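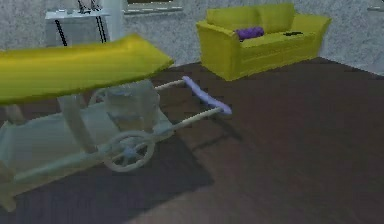 A cart carrying a long board, parked in the simulated living room with its handle towards the sofa.

Shared house rules for simulated rooms: your questions answered

By the Grelano practice team
03/03/2020
Reading time: 3 minutes

We have had a lovely lot of letters since the rules went out to the Drundon and Penry groups, and the same handful of questions keeps coming up, so we have gathered them together with the fullest answers we can manage.

Who do the rules apply to?
Anyone who builds a room, changes a room or runs a robot task in one, and that includes people who only pop in for an afternoon to try something (you are very welcome, but please read them first!). Tests on real floors have their own booklet.

May I leave a body see-through, as the cart is?
Yes, you may, and plenty of us like to work that way when we are checking how parts sit together. What we do ask is that you write it in the run notes. A translucent panel can still be a solid thing to bump into as far as the physics is concerned, and somebody reading your results in April won't know which you meant unless you tell them.

How should a load that is longer than its cart be handled?
Treat the load and the cart as one shape when you plan a path, and measure from the furthest point of the load. We used to measure from the wheels, and we had a great many scuffed virtual walls to show for it. Any support holding the load up should be listed as a part of its own, with its own weight.

Does the handle have to be a different colour?
It doesn't have to be, no. We do recommend it, though, and the lavender grip on our cart shows up very nicely against a dark floor. If your robot finds the handle by colour alone, please run the task again with the colour changed, and report both results side by side.

Must I clear small things off the furniture before a run?
Please don't! A bolster on the sofa or a few bits on a side table are part of the room, and a tidy room makes for flattering scores. Leave them where the room file puts them and log anything that has moved by the end.

How many runs make a fair result?
We ask for 20 with the same settings, and every one of them goes in the report, including the ones you would rather forget. Each run may last up to 2000 steps, after which it is marked as unfinished. Unfinished and failed are separate entries, so do take care with that box on the form.

Can I change the lighting?
You can, as long as you save it as a new version of the room. Shadows matter a good deal to anything that works from camera views, and a kindly meant bit of brightening has caused us more muddles than we care to remember.

Where do I send a suggestion?
Use the form on the Kovlow page and put the rule number at the top. We read everything, even if we are sometimes a bit slow in writing back.

Related items
Naming your parts: a short guide
Run notes, with a blank form to copy
Kovlow room files: what changed in the last version
Booklet for tests on real floors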